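Giving Up the Second Grocery Run

So I've been trying to get my grocery shopping down to one trip a week, and it is going... okay? I started in July, after I added up what I'd spent on those little "just popping in for milk" visits and got 47 dollars for a single week. Not one of them was only milk.

My old routine was the big store out on the Astmont road for the main shop, then the Kocsis market near work whenever I ran out of something. I love Kocsis (the bread! the pickles!) but I can't walk past their cheese counter like a normal adult. Five minutes in there and I've got a wedge of something smoky and no plan for it.

The new rule is one list, stuck on the fridge, and if it isn't written down by the time I leave then we live without it. We ran out of onions on the second week and I made a very sad soup. The week after that I forgot coffee, and I'm not going to pretend I followed the rule that time – I was back in the car at seven in the morning with my coat over my pajamas.

What has helped most is planning only five dinners. The other two nights are eggs, or leftovers, or whatever is hiding in the freezer. I used to plan all seven and then throw out half a cabbage every single time. I've also started going in the evening, when the parking lot is nearly empty and I'm in and out in 30 minutes. 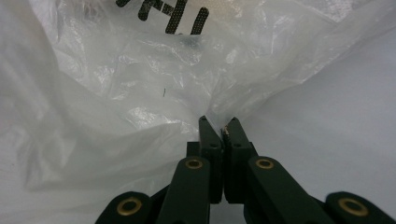

Carola Fuchs wrote to me after my last post that five dinners is still too many, and that she plans three, cooks double of each and hasn't bought a sad emergency onion in years. She also swears by writing the list in the order of the aisles, which I tried, and then they moved the rice.

Anyway, I'm trying three dinners next week. There'll be a big pot of beans, a chicken thing, and probably that noodle dish I keep going on about. The cheese is on the list too – I wrote it down, so it counts.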